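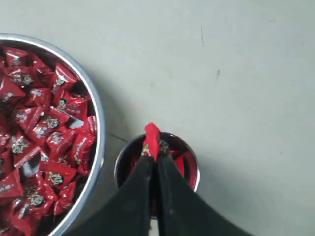 How do you teach a robot to pick up a sweet?

If you wanted to teach a younger child to move sweets from a big bowl into a small cup, you would probably do it once and say, "Now you try." They would get it straight away. They already know what a sweet is, how hard to pinch it and when to let go.

A robot arm knows none of that when it is switched on. It has motors and joints, and it can move wherever it is told to go. But somebody has to tell it where, and when, and how tightly to grip. This page is about one way of doing that. It is called teaching by demonstration, or just "showing".

Why not write a list of instructions?

For a long time, that was how most robots were set up. A person wrote a program that said: move here, close the gripper, lift, move there, open the gripper. This works very well in a factory where every part arrives in exactly the same place.

Sweets in a bowl are harder. They lie on top of each other at all sorts of angles. When you take one out, the others slide about, so the next one is never where the last one was. The wrappers are shiny and they crinkle. Writing an instruction for every way a sweet might be lying would take for ever.

So people show the robot instead, and they show it many times.

Two ways of showing

The first way is by hand. The teacher takes hold of the arm and moves it, a bit like helping someone to hold a pencil. The joints are set so that they turn easily. While the arm is being pushed along, sensors inside the joints measure how far each one has turned.

The second way is by remote control. The teacher stands or sits to one side and uses a controller. It might be a joystick, a handset, or a second arm of the same shape. If it is a second arm, the teacher moves that one and the robot copies it. Bend the teacher's arm and the robot's arm bends too. Squeeze the handle and the gripper closes.

Doing it by remote control feels odd at first. You can't feel the sweet in your own fingers, so you have to watch very carefully. Most beginners close the gripper too early and come up with nothing.

The parts of the arm

A robot arm is made of stiff pieces called links. Where two links meet there is a joint, like your elbow or wrist. Cables carry power and signals along the arm. At the far end is the gripper, which does the job of a hand. The arm on this page has PIPER written on one of its links, and its gripper can reach right down into the bowl. 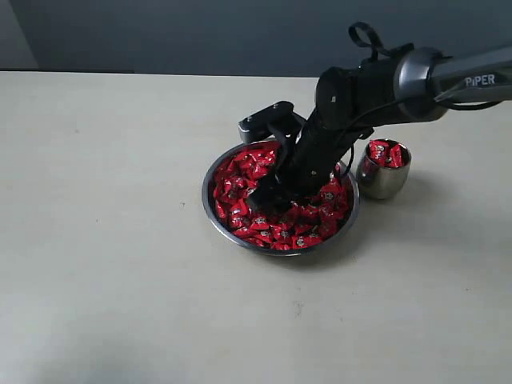
How does the robot remember what it was shown?
A computer makes a recording. Many times every second it saves the position of each joint and how far open the gripper is, together with pictures from the cameras. One complete go, from start to finish, is called a demonstration or an episode.

Every demonstration needs a clear beginning. The teacher often brings the arm back to a starting position with the gripper shut, and then begins again. The task is always the same, but the sweets can be mixed up between goes. That matters. If the sweets were always in the same position, the robot might learn only that one position and be lost with any other.

Suppose a teacher records 50 demonstrations and each one lasts 14 seconds. That is 700 seconds of showing, or a bit under 12 minutes. It doesn't sound much, but setting up between goes takes longer than the goes themselves, and teachers do get tired - their pinching gets sloppy and they need a break.

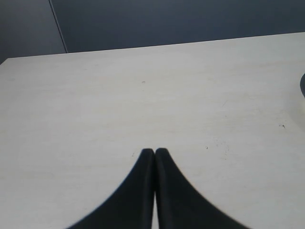
Photo: Pimcombe Robot Workshop

What are the fingers like?

This gripper has two fingers, and they are black and rubbery-looking on the outside. They move towards each other and apart again, and that is all they do. Your own hand can roll a sweet between finger and thumb or tuck it into your palm. A two-fingered gripper can only pinch, so it has to come at the sweet from a good angle.

Try it yourself. Put 8 wrapped sweets in a bowl and pick them up one at a time with a pair of kitchen tongs, or with just the tips of two rulers. Drop each one into a cup. Then ask a friend to shut their eyes and hold the tongs while you guide their hand. You are the teacher and your friend is the robot.

What the camera sees

Many robot arms have a small camera near the wrist, pointing along the fingers. It travels with the arm, so when the gripper comes down over a pile of sweets, the sweets fill nearly the whole picture. A second camera can be placed further back to take in the bowl, the cup and the arm together.

The close camera is useful for the last part of the reach, when the fingers have to go either side of one sweet and leave the others alone. To us, one sweet is easy to tell from the next. To a computer, a heap of red wrappers with the same face printed on every one is a puzzle. Where does one wrapper end and the next begin? 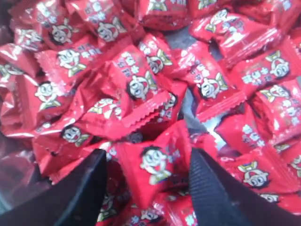

The wrist camera's view of the sweets, with a finger on each side.

From showing to doing

After the recordings are made, a computer program goes through them again and again. It looks for links between what the cameras saw and what the teacher did next. When the fingers were on both sides of a sweet, the teacher closed the gripper. When the gripper was over the cup, the teacher opened it. This stage is called training, and it can take hours.

Then comes the test. The teacher lets go of the controls and the program moves the arm. It may miss, or pick up two sweets together, or let go too soon. If it keeps making the same mistake, the teacher records more demonstrations of that part and the training is done again.

Words to know

Demonstration: one complete go at a task, shown to the robot by a person.
Gripper: the part at the end of the arm that takes hold of things.
Joint: a place where the arm can bend or turn.
Link: a stiff piece of the arm between two joints.
Training: when a computer program learns from recordings.

Page written for Pimcombe Young Makers, November 2021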